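Ticket 47 - Left jaw stops short on close, T-shirt folding task
Status: Pending parts
Opened by: Burgi Fankhauser
Assigned to: Anatole Lecomte
Unit: Zedby hand-held gripper

Burgi, 9:14 a.m.
Left jaw stops 4 mm before center when closing. Right jaw travels all the way. Opening is fine on both sides. Started in November after the firmware update. I'm using it to pick up T-shirts by the hem, and thin fabric slides out of the gap.

Anatole, 10:22 a.m.
Please power off, open the jaws by hand and check the left pivot screw for play. Then run the zero routine twice and try the same shirt again.

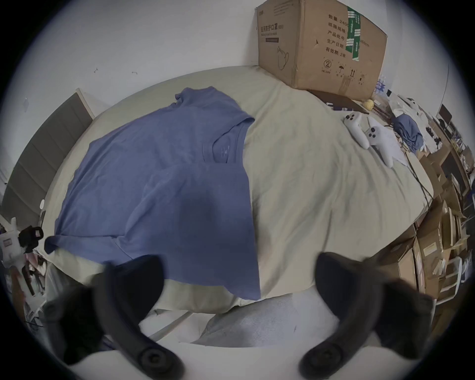 Burgi, 11:47 a.m.
Screw is tight. Zero routine passed both times - no error code. Tried 14 grasps on the hem and dropped 9. A folded towel holds every time, so I think it's only the last bit of travel. There is also a faint click from the left side just before it stops.

Anatole, 1:05 p.m.
The click points to the left linkage, not the firmware. We had the same thing on a unit at Nostenex and the bushing was worn on one side. Do not raise the closing force to make up for it - that will strip the gear. Stop using it for fabric until the part is changed. Bushing kit ordered from Eberhard, and I'll update this ticket when it ships.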